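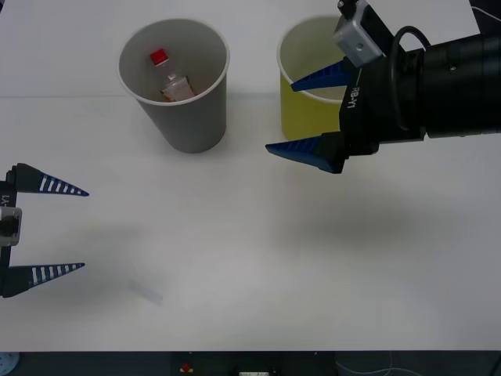
Two arms, one operator: questions for the Talis teleoperation lead

Talis runs a small bench program for two-arm manipulation. Its teleoperation lead spoke with us on 8 January 2025, mostly on the subject of what makes a recorded demonstration usable. The answers have been shortened.

The current task set is called Vovow. It consists of short tabletop jobs with bottles and paper cups, all done by remote control with one operator driving both arms. Asked why the tasks are so plain, the lead said that plain tasks expose bad habits sooner.

"With a bottle and two cups you have a grasp, a lift, a tilt and a release. If an operator is sloppy in any of those, I can find it in the joint log within a minute. With a long kitchen task I would be looking for an hour."

The operator works from a pair of handheld leader arms supplied by Besson. Joint angles go to the robot with a delay the lead puts at 40 milliseconds on a good day. Anything above 200 milliseconds stops the session.

"People adapt to delay, and that is the trouble with it. They start to move and wait, move and wait. The recording then has pauses in it that have nothing to do with the task. A policy trained on that will pause too."

Hand guiding, where a person takes hold of the arm and moves it through the motion, was used in the first months and then dropped for two-arm work. The lead gave a short account of the change. One person can't comfortably guide two arms at once, and two people don't time their motions the same way. There was also the matter of the person's hands and sleeves showing up in the wrist views.

"I still use hand guiding to teach a fixed pose. For a start position it is faster than anything else we have. For a full demonstration, no."

Operators see what the wrist cameras see, plus one fixed view of the table. New operators watch the fixed view almost all the time. The lead wants them on the wrist views for the grasp and for the last few centimeters before a release.
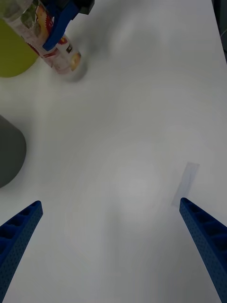 "From the wrist you can judge the gap between your own fingers, and you can judge what the other arm is doing with the bottle. Depth is poor, so you learn to read the shadow on the table. When the shadow sharpens and closes in on the object, you are getting low."

The other skill is leaving the second arm alone. An operator concentrating on one hand tends to let the other drift, and the drift is recorded as if it were intended. Talis asks for the idle gripper to be held open and clear of the working one. An episode with visible wandering is marked for review.

Of 549 episodes recorded for Vovow so far, 172 were rejected. The lead did not consider the number high. Most rejections were for a second grasp attempt, which the current protocol does not allow. A separate set that keeps failed grasps and their corrections is planned for March, using software from Ullier to label where each correction begins.

"I would keep more of them if I trusted the labels. A recovery is useful data when you know it is a recovery."

On training operators, the lead favors short sessions and a fixed reset routine. The cups go back to their places and both arms return to the start pose before the next episode is opened. Starting positions are varied on purpose between blocks, never inside one.

"Otherwise you can't tell whether the operator changed or the table changed."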